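Folding on the bed saves the back, and it gives dark clothes a surface wide enough to lie flat. At Zevmont, a laundry service with 2,000 regular customers, new folders start on black fabric, where creases are hard to see. 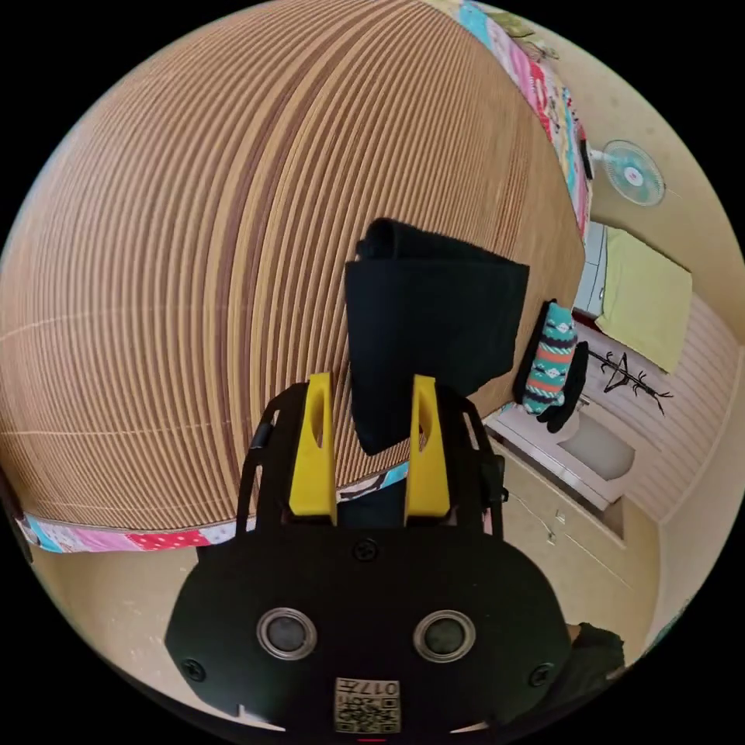 One reader in Stoseo wrote that stripes on the sheet help her find a straight edge, and that she gave up her table 3 years ago.

Smooth the piece outward from the middle, then fold. Black shows lint, so brush it first.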